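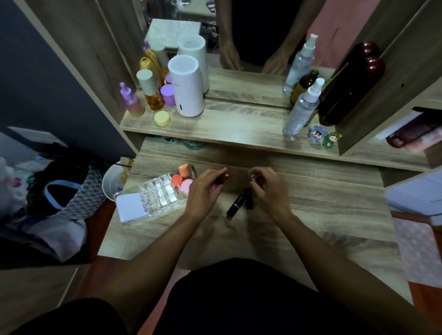 Marino

Marino is a planned mixed-use district on the northern shore of Lake Iltia, built on land that was for many years given over to salt pans, reed beds and a small boatyard. It takes in homes, shops, offices, a public waterfront and a fair amount of open green space, and covers 565 acres in all, of which 192 acres are set aside for business and commercial lots. People who live nearby often call the whole area "the Shore," although strictly speaking that name belongs only to the strip of parkland along the water.

History

The ground on which Marino stands was never thought of as especially valuable. It sits low, it floods a little in wet springs, and for a long time the only road in was a raised track that the salt workers had laid for their carts. When the salt trade faded, the pans were left to fill with rainwater, and they became a favorite spot for wading birds and for the people who like to watch them.

The land was later bought in several pieces by Vullix, a property developer that had until then mostly put up apartment blocks and small office parks. The first plan called for a fairly ordinary suburb with a marina at one end, and this is where the name comes from. The marina was dropped when studies of the lake bed showed that it would need constant dredging, but by then the name had already found its way onto maps and road signs, and it stayed.

A second plan, which is more or less the one that was built, put the commercial lots in the middle of the district and ran the housing around them in a loose horseshoe, open to the lake. Three of the old salt pans were kept as ponds. Work began with the drainage canals and the main avenue, and the first lots were offered for sale while the avenue was still gravel.

Layout

Marino is divided into four quarters, which vary a good deal in size and in character.

Grillum is the business quarter and the part most visitors see first. It is laid out on a simple grid, with broad sidewalks, covered walkways on the sunny side of the street, and a long central square where a market is held in the warmer months. Buildings in Grillum must have shops or other public rooms on the ground floor, with offices or apartments above.

Pan Row is a quiet residential quarter of townhouses that takes its name from the salt pans it overlooks. The lots are narrow and deep, and many owners have chosen to put a small garden in front and a workshop or rental room at the back.

The Yard, on the site of the former boatyard, holds a school, a clinic, a library and a sports field. The old slipway has been kept and is now used as steps down to the water.

North Marino is the newest quarter and is still being filled in. It has the largest house lots, and also the greatest number of empty ones.

Commercial lots

The commercial lots in Grillum are sold outright, with conditions attached to the deed. A buyer has to begin building within a set period and may not leave the ground bare as an investment, a rule brought in after several early lots changed hands more than once without a brick being laid. The smallest lots have a street frontage of some 100 feet, and those facing the square run to 200 feet. Neighboring lots may be joined, though the covered walkway has to carry on unbroken along the front.

Parking is shared and is kept to the edges of the quarter. This was unpopular with the first shopkeepers, who worried that customers wouldn't care to walk, and a few short-stay bays were added along the avenue as a compromise.

Water and green space

Rainwater from streets and roofs is led through planted canals into the salt-pan ponds, where it settles before reaching the lake. The canals also work as footpaths of a sort, with a gravel walk along one bank of each, and it is possible to cross nearly the whole district this way and meet a road only at the avenue. Reeds are cut back in late winter, before nesting begins.

The shore park is open to everyone, including people from outside the district. Swimming is allowed from the slipway, and an evening concert is held on the grass each August.

Transport

A bus line links the square in Grillum with the Iltia rail station on the far side of the lake, and a small passenger ferry runs the same trip by water from spring until fall. The salt workers' track survives as a bicycle path.

See also

Lake Iltia
Mixed-use development
Planned community
Salt pan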